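Section 4: Settling In and Setting Up Your Shelves

Okay, you've signed the sheet, you've found the restroom, and you have a key to the Danzer side door. Now comes the part I like best, which is getting your shelves set up! I've moved my own stuff in and out of shared workshops more times than I want to admit, so most of what follows is me trying to save you an afternoon.

Read the whole section once before you lift anything. It takes five minutes and you'll thank me when you get to step 6.

What you need

A tape measure, a small level, a rubber mallet, a pencil, and your rack kit. If you ordered the Trunell kit through us, the feet and clips are in the little bag taped inside the lid (check there before you email me, please). Work gloves are a good idea too -- the edges on the uprights are not friendly.

Setting up an open-frame rack

1. Measure your spot first. You get 60 inches of wall or floor length per membership, and the tape on the floor is the real boundary, even if your neighbor isn't using theirs yet.

2. Sweep. I know. But a wood chip under one foot will have you chasing a wobble all day.

3. Lay two uprights flat on the floor with the slots facing each other. The slots taper, narrow end down. If the clips won't seat, you've got one upside down, and I say that as someone who built an entire rack upside down last February.

4. Tap in the bottom shelf, then the top one. Leave the middle ones for later. Use the mallet and go corner to corner, a little at a time, like you're putting a lid on a paint can.

5. Stand it up with a second person. Flag somebody down, everyone here has done it.

6. Check it with the level both ways, and turn the feet until it stops rocking. Do this BEFORE you load it.

7. Add the middle shelves wherever you want them. I like a tall gap at the bottom for bins and tighter ones up at eye level.

Note: The instructions in the Trunell box show the cross brace going on at the very end. I put mine on right after step 5 and it's so much easier to level that way.

Caution: Twenty pounds doesn't feel like much until it's over your head. Anything over 20 goes on the two lowest shelves, please, and cans of finish go in the Misteck cabinet by the sink and never on an open rack.

Picking a good spot

If you get a choice, think about the light. The ceiling is nice and high and the place stays bright, but a tall rack can still throw a shadow right across your own bench. Stand where you plan to work, hold your arm up to about rack height, and see what happens.
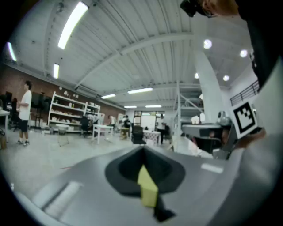
The other thing I'd think about is how much you reach for your stuff. People with lots of little parts do well with shelving up against a wall, where nothing can get pushed off the back. People with big awkward pieces (me!) are happier with an open rack they can get at from more than one side. Leave yourself enough room to walk past with your arms full, and then add a bit more.

Please keep things off the railings, too. No coats, no clamps, no extension cords looped over them "just for a minute."

Labels

Every shelf gets a label with your member number on the left end, facing out. The Kurkix label maker lives in the front office, second drawer, and the spare tape is product 307 if you're the one who finishes the roll. Write it on the supply list or just tell me.

1. Wipe the shelf edge and let it dry.

2. Press the label on and rub it down with your thumbnail.

3. Add your number to the floor map, in pencil, because people move around a lot.

If you share a rack, put both numbers on it. Racks with no label get moved to room 104 on Friday, and then you have to come find me to get them back -- I do have the key, but I'm slow.

Next up is Section 5, benches and vises.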